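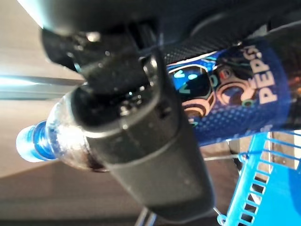 Ticket: Getränkeregal Tarano, Flaschen wandern nach vorn
Status: in Bearbeitung
Eröffnet: 15.01.2021
Standort: Nondwood, Verkaufsfläche
Artikelgruppe: PET-Flaschen, u. a. Pepsi und Coca-Cola

Fehlerbild
Auf dem oberen Glasboden rutschen Flaschen zur Vorderkante, sobald jemand darunter etwas herausnimmt. Kleine Flaschen sind stärker betroffen als große. Eine ist bisher heruntergefallen, der Verschluss blieb dicht. Die anderen Böden sind unauffällig. Gemeldet wurde das Problem nach dem Umstellen des Regals an die neue Wand.

Schritt 1: Aufstellung geprüft
Wasserwaage auf den Metallrahmen gelegt, quer und längs. Quer in Ordnung. Längs fällt das Regal zur Kundenseite hin ab. Die 4 Stellfüße waren fest, aber unterschiedlich weit herausgedreht. Vordere Füße nachgestellt, Kontermuttern angezogen. Danach steht der Rahmen gerade, der obere Boden hat weiterhin Gefälle.

Schritt 2: Bodenträger geprüft
Oberen Boden leergeräumt und herausgenommen. Der hintere rechte Träger sitzt eine Rasterstufe zu hoch. Träger umgesetzt, Glas wieder eingelegt. An der Unterseite fehlt vorn links ein Gummipuffer. Ersatz bei Goodwin angefragt, Lieferung voraussichtlich im Februar. Bis dahin liegt ein Stück Filz darunter. 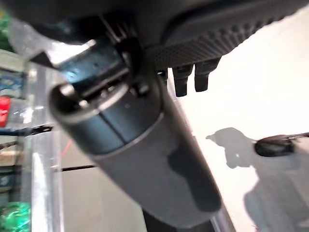

Schritt 3: Belastungstest
Oberen Boden wieder bestückt, mittleren Boden 20 Mal hintereinander be- und entladen. Flaschen mit glattem Boden bleiben stehen. Bei Flaschen mit Standfüßchen gibt es noch eine leichte Bewegung, wenn man beim Herausnehmen an die Metallkante stößt. Mit Filz unter allen Auflagepunkten wäre das vermutlich weg, wird nach Eintreffen der Puffer erneut getestet.

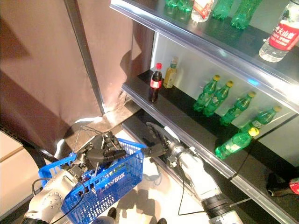 Für die Bestückung gilt bis zum Abschluss des Tickets der geänderte Belegungsplan von Flarnell. Schwere Ware kommt nach unten, oben bleibt es bei einer Reihe. Das Wasser mit dem roten Etikett steht oben rechts zu nah an der vorderen Ecke und soll nach hinten gerückt werden. Die Cola am linken Ende des mittleren Bodens kann dort bleiben. Beim Nachfüllen den blauen Korb nicht auf dem Glas absetzen.

Offen
- Gummipuffer, 6 Stück bestellt
- Test aus Schritt 3 wiederholen
- Belegungsplan danach zurücksetzen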